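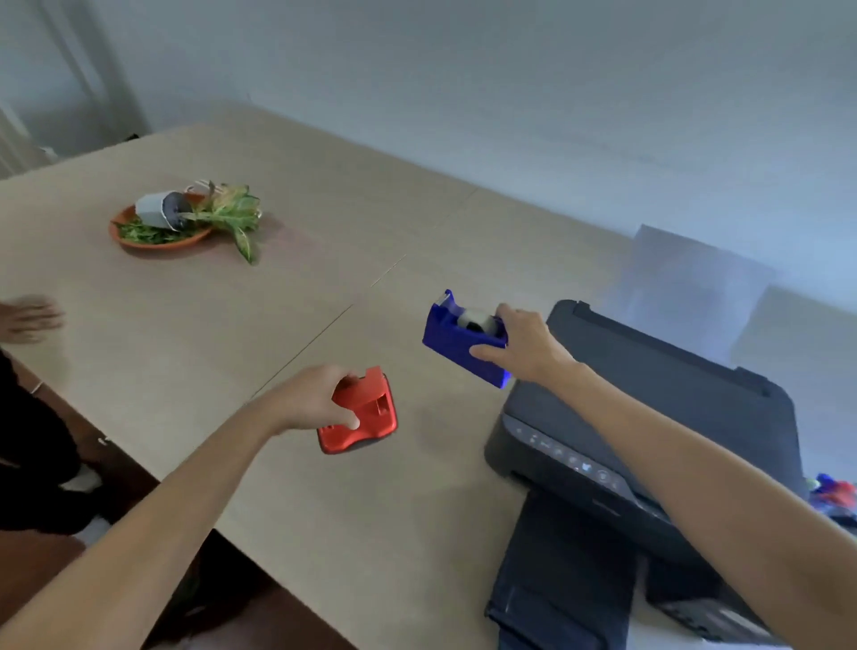

4. Adding your first book to Pendilari

Before you start, have the book within reach. Pendilari is a reading journal for people who finish novels and then can't remember who did it, and it works best while you still have the evidence.

1. Open the Shelf tab and tap New Title. Type the title as it appears on the cover, subtitle included if you have the patience.

2. Enter the page count. If your edition runs to 305 pages and Pendilari suggests 300, trust the book.

3. Choose a format: Prose, Verse, Script or Mixed. Novels told in letters, diary entries or courtroom transcripts go under Mixed, however much they insist on being novels.

4. Name your narrators. You can add up to nine. If the story has more than that, pick the ones you believe.

5. Tap Save. The book moves to Now Reading and a blank first entry opens.

Note: Flashbacks can be logged on their own timeline. Turn on Split Time in the book's settings before you write your first entry – switching it on later leaves your old entries in the present, where they may be confused.

Caution: Spoiler Lock hides your notes from everyone in your Treltby reading group until they reach the same page. It doesn't hide the star rating. A one-star review posted at page 23 will be seen, and discussed.

6. To share the book, open its menu, tap Send to Group and pick a name from the list. Members can reply to an entry but can't edit it, even when they are right.

If the book doesn't appear on the group shelf, pull down to refresh. If it still doesn't appear, check that you haven't filed it under Abandoned. See section 5 for how to bring a book back from there.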